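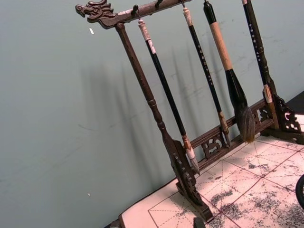 Hildegard Kohlhase wrote back that the ink is at fault and the paper is fine, and that I should stop blaming the Vitik sheets until I have ground my own for a month. Her view is that bottled ink carries too much binder and that any spread test done with it measures the binder.

Possible. I went back over the notes from this morning. Merura bottled, undiluted: edges sharp, slight shine at the overlaps, brush dragging by the third stroke. Merura cut with 2 parts water: feathering on the Vitik, almost none on the Kun. The same dilution on both, same brush, same table, so the paper has to account for some of it. I will put that to her, politely.

Ground ink this afternoon from the Burkness stick. Half a spoon of water, slow circles, light pressure, 290 turns before the surface held a track behind the stick. Stopped there. The stone is fine enough. I had flattened it with 800 grit in December and the well still drains evenly.

Results on Vitik: less feathering than the diluted bottle, more than the undiluted. The gray range is wider. Dry strokes broke up cleanly at the tail, where the bottled ink just goes thin and brown. On Kun the ground ink sat on top for a long time and I smeared two characters with my sleeve.

The horizontals are still weak. I start them too heavy and the middle sags. Wrote yong for 6 sheets and the last sheet was worse than the second. Wrist was tired by then, and the light had gone off the table.

Left to do: repeat the Vitik test with the stick at a thicker grind. Label the sheets this time, front side marked. I suspect I used the rough side for at least one of the morning tests, and if so the comparison is worth nothing.

Washed the stone in cold water at 9:40. Need more felt.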